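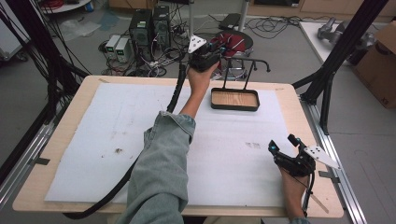 Station 9, two-handed work with hand-held grippers. Foam sheet, stand and wooden plate in position.

Workcell Safety Inspection: Hand-Held Gripper Stations
Site: Wandon workshop, Sirari line
Inspector: Melur Nugroho
Date: March 27, 2020
Applies to: Yeoh station rules, issue 9
Ratings: OK / Minor / Action / Not checked

SECTION A. WORK SURFACE

A1. Table stable, no rocking under hand load
OK
Pushed at all four corners. No movement.

A2. Surface cover flat and fixed at the corners
Minor
Foam sheet is held with small pieces of tape. Acceptable under the rules while the corners stay down. Re-tape at shift start. Do not add tape across the working area.

A3. Surface cover condition
Minor
Gray smudges and small dark marks on the foam. No cuts found by hand. Marks are allowed up to the point where they confuse part placement. Replace the sheet at the April check or sooner if the top layer lifts.

A4. Only the items for the current task on the cover
OK
Tray-shaped stand with wooden plate, two grippers. Nothing else needed for this task.

A5. Stand does not slide when the plate is lifted out
Action
Slid on two of the trial lifts. Fit non-slip pads under the base and repeat the test. Station may run in the meantime at reduced pace.

SECTION B. GRIPPERS

B1. Fingers open and close through full travel without sticking
OK
Both units cycled by hand before the work period. Left unit slightly stiffer than right, within limit.

B2. Marker plates tight, dots clean and readable
OK
White plates on both units. Wipe with a dry cloth only. Solvent lifts the print.

B3. No loose fittings on gripper bodies
OK
Checked with the hex key from the station kit. One screw on the right unit took a quarter turn.

B4. Pinch points known to the operator
OK
Operator named the finger pads and the linkage when asked. Rule 4.2 requires this to be asked every time, including of experienced staff.

B5. Cycle count logged
Action
Log shows 722 cycles for the left unit and a blank for the right. Service is due at 2,000. Without a count the right unit must be treated as due. Service it or recover the count from the Clornik log before the next work period.

SECTION C. CABLES

C1. Gripper cables long enough for full reach
OK
No pull felt at the far edge of the table.

C2. Cables clear of the part and the stand
Minor
Thick cable from the left gripper runs over the foam and off the lower left edge of the table. It is clear of the stand at the moment but crosses the working area. Route it along the left side and clip it at the table edge. Leave a loop for reach.

C3. Strain relief at the gripper end
OK

C4. Floor cables bundled and covered
Action
Cables and power strips lie in a tangle on the floor around the computer towers, past the far side of the table. Rule 6.1 calls for bundling and for power strips to be raised or fixed. Sort, tie and label. Keep power and signal apart where the run allows. Walkway to stay closed until this is signed off.

C5. Power strips not chained
Not checked
Could not be traced safely with the equipment live. Check at next shutdown.

SECTION D. FRAME AND NEARBY EQUIPMENT

D1. Struts and beams tight, no sharp ends at head or arm height
OK
Joints on the black frame checked for torque. End caps present.

D2. Bench power supplies set to the posted limits
OK
Both units have live readouts. Settings compared with the card and initialed.

D3. Power supplies and computers have free air space
OK
Keep cloths, boxes and packing away from the vents.

D4. Robot arm parts outside the station stored without power
OK
Arm part on the white side table has no supply connected. Tag it.

D5. Seating and loose items out of the exit path
Minor
Stool behind the towers should go back under its own bench at the end of the period. Cardboard box on the right side to be emptied and flattened.

SECTION E. OPERATOR

E1. Sleeves close fitting or fastened at the wrist
OK
Long sleeves are permitted at this station. They are not permitted at powered arm stations.

E2. Both hands on grippers before the part is touched
OK

E3. Operator knows the stop procedure
OK
Set grippers down, step back, call the stop. Demonstrated once.

E4. Break taken as scheduled
Minor
Break was late. Gripper weight is low but the raised arm position is tiring. Set a timer.

RESULT
Station may stay in use with restrictions. Items A5, B5 and C4 are to be closed by the station lead and rechecked by the inspector. Minor items are to be closed by the April check. C5 stays open until the shutdown.

File under form 156. Send one copy to the station binder and one to the Sirari line office.

Signed: M. Nugroho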